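Sorting and Tidying Cosmetic Containers on a Shared Table

This guide is issued by the Satedstead office of Granel for use in shared rooms. It covers the clearing, sorting and return of cosmetic bottles and tubes left on a common table. Questions about storage should be sent to the Akpan Building desk, extension 1502.

Before You Begin

Set aside a clear area of the tabletop. Bring the containers together in one group near the middle, where they can be reached from either side. Two people may work at the same table, provided that each handles one container at a time.

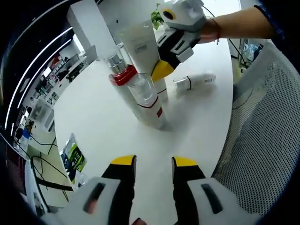 Cosmetic containers grouped at the center of a white round table.

Step 1. Check the closures

Confirm that every cap and pump is secure before a container is moved. Pump bottles should be held by the body and never lifted by the pump. If a closure is cracked or missing, place the container in the returns tray and record it on the Ender form.

Step 2. Separate by shape

Tubes and tapered containers are kept upright, with the wider end down if the shape allows. Bottles may be laid on their sides while sorting is in progress – they should be stood up again before storage. Containers larger than 300 ml go on the lower shelf. No shelf may carry more than 800 g in total.

Step 3. Stand the tall pieces

Take hold of the tall piece on two opposite sides, lower it straight down, and release it only when the base is flat on the table. Leave a hand's width between it and any glass. Plants may remain on the table during this step if they do not restrict movement.

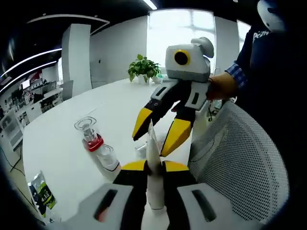
Step 4. Wipe and return

Wipe the outside of each container with a damp cloth and dry it. Labels should face forward on the shelf. Food packages are not stored with cosmetics and should be taken to the kitchen cupboard.

After Use

Wipe the tabletop, push the chairs in and return the cloth to its hook. Unclaimed items are held for 2 weeks at the Akpan Building desk and then discarded.

Last revised September 2022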